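# Folding and Putting Away: Your Questions

Welcome, and thank you for stopping by the Stirkton linen page. We started this list in June after the same handful of questions kept landing in our inbox, and it has grown a good deal since then. If yours isn't covered, write to us and we'll do our best (we do read everything, even if it takes us a little while to get back to you).

## Do I need a folding board?

You really don't. A clean bed or a kitchen table works just as well, and plenty of people fold standing up with the towel held under their chin, the way their mothers did. If you like the crisp look of a shop shelf, a board will help with shirts, but for towels and washcloths we've never seen that it makes much difference.

## Which way should I fold a bath towel?

Start lengthwise. Fold it in 3 along the long side, so the two outer edges are tucked in and out of sight, then bring the ends together and fold once more. You'll have a thick bundle with one smooth rounded edge, and that's the edge you want facing out on the shelf. It looks tidy, and it's much easier to pull one towel out of the stack without dragging its neighbors along.

If your shelves are shallow, roll them instead. Rolled towels take up a bit more room side to side but a lot less front to back.

## My folded things come out puffy. Am I doing something wrong?

Not at all! Thick cotton holds a lot of air, especially straight from the dryer. Lay the flat of your hand on the bundle after each fold and press toward the open end. Do this before the last fold and you'll notice the biggest change. Padded pouches and quilted covers will always stay a little plump, and it's better to leave them that way than to squash them under something heavy for a month.

## How high can I stack?

We like to stop before the stack starts leaning, and for most bath towels that comes sooner than you'd hope. Hand towels can go higher. If you have a deep closet, two low stacks side by side are far kinder to you on a busy morning than one tall one.

## Where do the small things go?

Washcloths, cloth pouches, pillowcases that have lost their partners — these are the things that wander. Give them a basket or a drawer of their own. In the Donow drawer inserts we sell, the narrow compartment was made for washcloths standing on edge, and it holds soft pouches nicely too. A shoebox does the same job and costs nothing, so please don't buy an insert on our account if you have a good box at home.

## Can I fold in slippers and pajamas?

We get asked this more often than you'd think, usually by people who are worried they ought to be more organized about the whole thing. Of course you can. Some of our happiest folding gets done early, before anyone else in the house is up, with the coffee still too warm to drink. Short sleeves are handy, too, as there are no cuffs to drag across the pile.
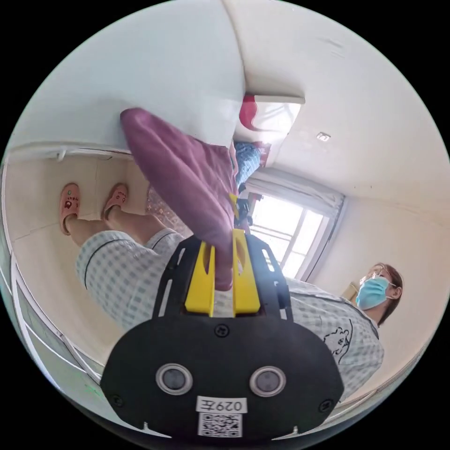

Bart Van Loon wrote to us that he keeps his dark red and purple towels in a stack of their own, ever since one of them turned a whole load of white washcloths pink. He washes them cold and on their own for the first few rounds, and he only lets them join the other colors once the rinse water stays clear. He also asked whether the dark ones should sit at the bottom of the closet.

## Well, should they?

It doesn't matter much, Bart, as long as everything is fully dry when it goes in. Damp is what causes the trouble, because a damp dark towel can leave a mark on whatever lies against it. If you're unsure, feel the hem, where the fabric is doubled and takes longest to dry.

## How often should I refold the whole closet?

Twice a year is plenty, say when you change over the blankets. Take everything out, wipe the shelves, and put the towels you've been using least on top so they get their turn.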